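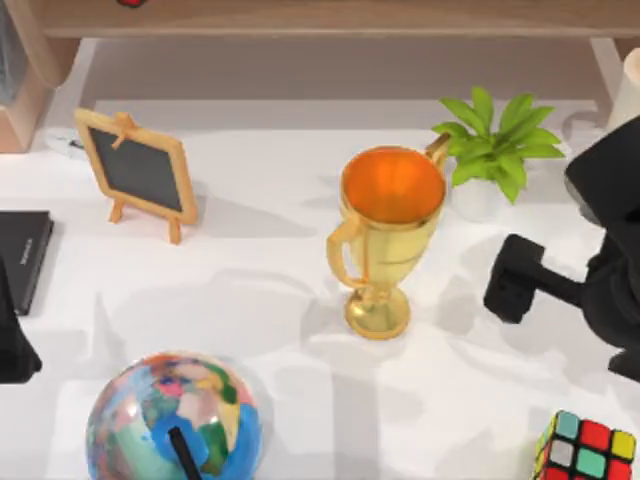
Second week on the two-arm build and the sim side is finally runing in the garage. Real arms still in pieces, waiting on Kondau for the last 20 servos. So for now it's all Saha (my planner, needs a better name). Goal is a handoff, right arm to left. Started with the gold trophy cup since it has those two big curved handles – figured easy. Nope. The plant leaves come so close to the right handle that the planner calls it a collision and quits. Moved my approach to the left handle. 33 tries, maybe half ok.
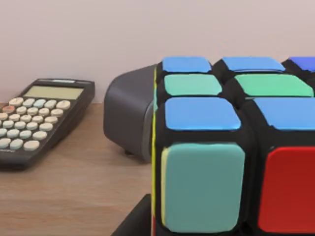
Next up is wrist angles. Zixuan Pan says my joint limits are way too tight and he's probaly right. Loosened two of them, bumped the solver to 2000 steps, slow as mud now. Might drop it back. Lovely has a spare Wullitz power supply for me, picking it up tonight after 9. More when the servos show.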